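25 Apr 2025, table setting, Kawaguchi layout

Mat on the right of the table, stripes running away from the seat. Round black plate on it, toward the far end. Cutlery stored in the wire-mesh basket left of the mat.

Basket is tall for our forks. Handles lean on the rim and fan out to the right, so the top one has to come out first or the others catch. Tusico basket is 2 cm shorter; try it in May.
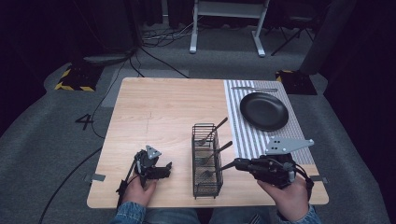
Forks at the mesh basket, handles to the right. Plate on the striped mat.

To do: felt under the basket, wipe down mat.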